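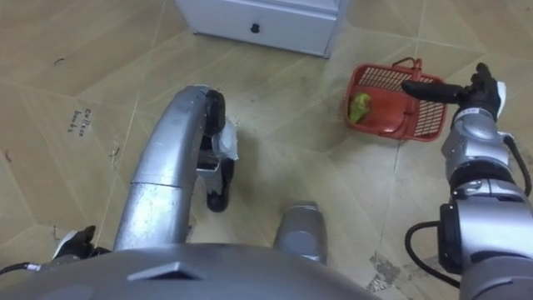
1/ Selling my late aunt's handbags, a thread

OK so a few of you asked how the bag selling is going. Aunt Olga (Olga Arancibia, best dressed woman in Trellton, ask anyone) left me a closet full of purses and I've been listing them on Festia at night after work. I have learned a LOT, mostly by messing up.

2/ First one I put up was a brown shoulder bag by Prantl, the kind with the fold-over flap. I wrote "good condition" and went to bed. Woke up to 9 messages all asking the same stuff. How long is the strap? Does the zipper stick? Any smell? So now I measure everything before I post, strap drop included, and I smell the lining like a weirdo.

3/ Smell is a big deal, by the way! Olga kept little soaps in every bag. I love it, it's her, but one buyer sent hers back over it and I can't even be mad. What's working for me is stuffing the bag with plain paper, leaving it open by a window and changing the paper every couple of days.

My cousin Dardo swears by coffee grounds. Dardo's bags smell like coffee.

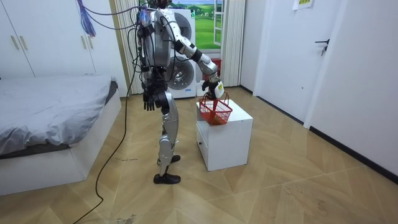
Anyway, a week of paper got most of it out of the green clutch, and I put "light soap scent inside" in the listing for the rest. Sold the same night to a lady who said she likes soap.

4/ Price stuff. I had the black Zodton tote up at 600 because I saw one listed at 600. Listed!! Not sold. Shakuntala Kashyap (she had the consignment counter downtown, some of you know her) told me to look only at finished sales and I felt pretty silly. Mine has corner wear and no dust bag. I dropped it a good bit and had two offers by lunch.

5/ Please photograph the corners. And the handles where your hand goes, and the inside bottom, pen marks and all. I used to hide the pen marks. The bags where I show everything up close are the ones that don't come back.

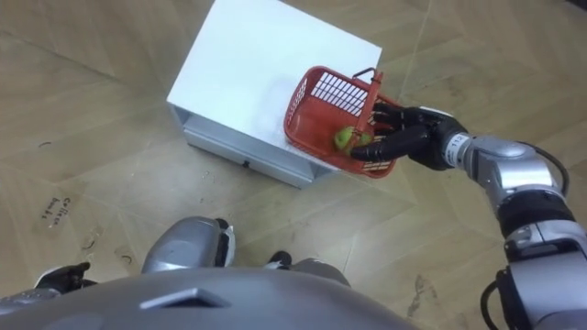 6/ Things I will not be doing again

Shoe polish on a purse. It came off on my sleeve, so it would've come off on somebody's coat. Also tape straight on leather, don't ask. And shipping a chain strap loose in the box, it scratched the front of a really pretty navy one. Wrap the chain!

7/ Still have 4 left: the Zodton (sale pending), the navy one with its new scratch, a beaded evening bag missing a few beads, and a tan bucket bag that Hubert Wasilewska keeps asking me to hold for his wife. Hubert, I'm holding it till Friday's mail goes out and then it's going up, love you.

8/ The little red coin purse isn't for sale, so you can stop asking. It still had her bus tokens in it.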